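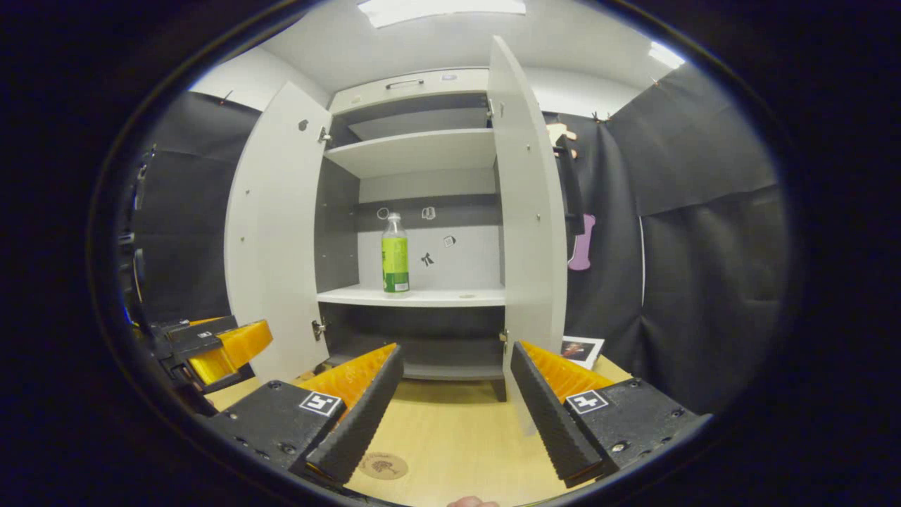 Ga-eun Kwak
Founder and Head of Translation

Category: Our Company

Sindero is a translation and interpreting office in Rarbridge. We opened in 2000 with 2 desks and one phone line, above a shoe repair shop on Bilska Street. Most of our early work was birth certificates, school records and driver's licenses for families who had just moved to town.

We still do those every day. We also translate contracts, leases, patient letters and court papers, and we send interpreters to hospitals, schools and hearings across the county. Our translators work in 30 languages. Each job is translated by one person and checked by another before it leaves the office.

In December 2016 we joined with Biwott, a small firm that handled technical manuals. Their team moved in with us and now runs our engineering desk.

Certified translations of one or two pages are normally ready in three working days. Longer documents are quoted by the word. You can drop papers off at the front desk or send a clear scan, and we will return the originals by registered mail if you ask.

The office is open Monday to Friday, except public holidays.

We use cookies to remember your language settings. Accept | Manage

81 shares | Leave a comment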